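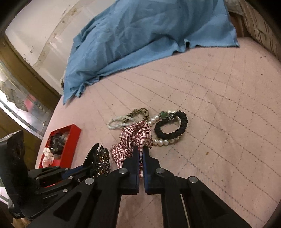

Wanted: Sunday sorter of small accessories, Gedari

Gedari is a second-hand shop for things that go in your hair, round your wrist or, eventually, down the back of the sofa. People send us the contents of a dressing table drawer and we send back a modest sum. Last year that came to 2,010 parcels, and my colleague Béla Szilágyi has opened most of them. He would like his Sundays back.

The job is tipping out, untangling and sorting. Scrunchies go with scrunchies, claw clips with claw clips, and beads go wherever Béla's chart says they go. The chart is on its fourth edition and still has no settled view on bracelets that could pass for hair ties. If you have opinions on this, keep them until your second week.

You'll work from ten until four at a low table or on a quilted cover, whichever your knees prefer. Leopard print has its own box and so does gingham, for reasons of volume. 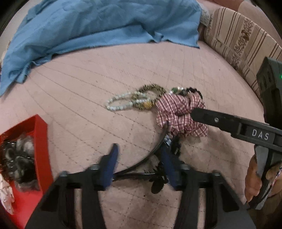 A decent sorter gets through 80 pieces an hour. Béla claims over 500 in a morning, but he was counting hair grips, and we've asked him to stop.

We'd like someone who
can undo a knot in a string of beads without swearing at it, or can swear quietly
knows plaid from gingham, or will argue about it only at lunch
can tell a scratched claw clip from one with character
doesn't mind fluff

Experience is welcome. So is having had three sisters and one bathroom.

Pay is by the hour and goes up after the first month. Lunch is soup from the Halvorsen bakery downstairs, with bread if you get there before they do. You may keep one item a month from the unsaleable box, and you'd be surprised how fierce that gets.

We're at the Riltosley end of the high street, up one flight of stairs, no lift. The buzzer says Nusoseo, which was the previous tenant. Press it anyway.

To apply, write to Eyvindur Eyvindsson at the shop with a few lines about yourself and the worst drawer in your home. Drop it through the door or hand it in on a Sunday. Please don't enclose the drawer. We start the new person in August.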